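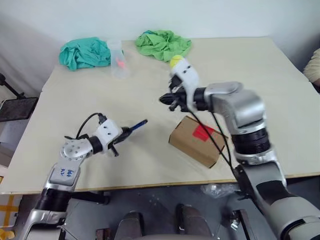
About Gellance

Gellance looks into robot faults for companies that bought arms and would like to know why they stopped, dropped something or swung the wrong way. We don't sell robots. We don't resell anyone's software either, and we turn down referral fees, which has cost us some friends among the dealers.

Orest Panasiuk started the firm after a bad November at Flolitz, a packaging plant where he ran maintenance. A two-armed cell there let go of a part while the second arm was moving in underneath. The fault log showed nothing. The supplier's report called it "operator error" and ran to 9 pages, most of them copied from the manual. Orest spent his evenings replaying the job and found that the grip signal stayed on for 200 milliseconds after the fingers had lost the part. The controller believed it was still holding something. So did everyone reading the screen.

That is still the kind of thing we find most often. A demo goes well, the sales team goes home, and months later the cell is running with a cable that snags at full reach or a stop button nobody on the night shift can get to. We have read plenty of brochures that promise "safe by design." We ask to see the test records. Sometimes there are some.

How we work

We repeat the job that failed, on the same model of arm where we can get one, with plain objects before we use the customer's parts. We write down each run, including the dull ones. A standard review takes 90 hours -- more if the logs have been wiped, and they often have.

You get a report in everyday words. If we can't find the cause, the report says so and the bill is smaller. That has happened on two jobs, and one of them, the Irov palletizer, still bothers us.

What we won't do

We won't certify a cell as safe. Other people have that job, and we have doubts about how some of them do it. We also won't sign a supplier's nondisclosure form if it stops us from warning the workers who stand next to the machine. Fahmy, our first paying customer, put that in writing with us, and the clause has been in every contract we've signed after it.

Page last updated 1/7/25. For fault reviews, write to Orest and attach the raw logs, please, before anyone restarts the controller.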